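The two-drawer cabinet: is it worth it?

Every spring somebody decides that what a small room lacks is a low cabinet with a flat top. This May it is the Golo, from Hauser: gray, boxy, two drawers, 69 dollars before delivery. Theresia Oberholzer wrote in on Tuesday to ask whether it would cure her household of leaving cans and snack bags all over the place. I have my doubts.

A broad top is an invitation. Give people a surface at knee height and they will put a drink on it, then another, and the bag of whatever they were eating stays there too. 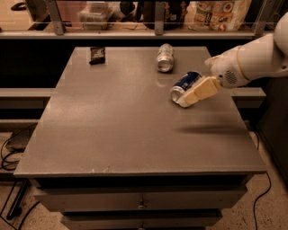
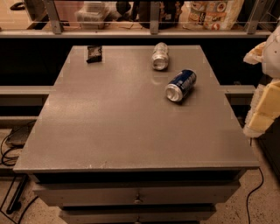 Gray top, two cans on their sides and a black snack packet.

The drawers are supposed to be the answer. Maybe. In my experience drawers fill up with cables and old batteries in 14 days, and after that the top does all the work. The small metal knobs are fine - plain, one in the center of each drawer - but a nice knob has never made anyone tidy.

The speckled gray does hide crumbs, and I can't decide if that's a selling point. Hauser wants another 3 dollars for felt feet. My advice to Theresia is to spend the money on a recycling bin, put it next to the couch, and see how May goes before ordering furniture.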